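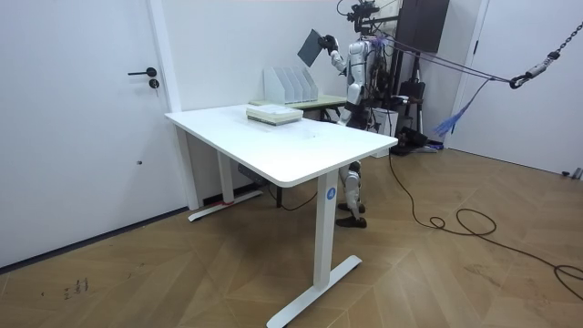 What does Fandska do?

We sort out desks. Home offices, small firms, school offices, the back room at the dentist's. We clear the surface, find a place for the paper, and set up trays and files so it stays that way after we've gone.

About us

Started in February, in a spare room, with one desk and far too many boxes. Still a small outfit. We now look after 200 offices on a regular basis and the phone rings most mornings, so please leave a message if we don't pick up.

How we work

First visit is 2 hours. Everything comes off the desk. Post, leads, mugs, the lot. Then we ask what you use every day, what you use once a month and what you've forgotten you had. Daily things go back on top. Monthly things go in an upright organiser on a side table, within reach of the chair. The rest gets boxed, labelled or shredded.

We like upright slots for anything still being worked on. Flat trays for paper that is waiting to be signed or posted. Stack them at the back, off to one side, so there's room to write. White or pale colours if the room is small. Rounded corners on the desk if you can get them, your hips will thank you.

Tablets and clipboards go in a slot, standing up. Not under the trays!! We have found so many under trays.

What we supply

Trays and organisers come from Miverow, mostly the plain ones. Desks with metal legs from Gronier, who deliver but do not carry upstairs, so tell us if you have stairs. Labels and box files from Moroz. You dont have to buy anything, we are happy to work with what's in the cupboard.

Our store holds 4000 box files and 3000 trays, so most orders go out the next morning.

Getting in touch

Use the form on the contact page. Send us a rough size for the desk and say where the sockets are. Bookings for Febuary are open now, mornings going fastest.

Page last updated 29 December 2025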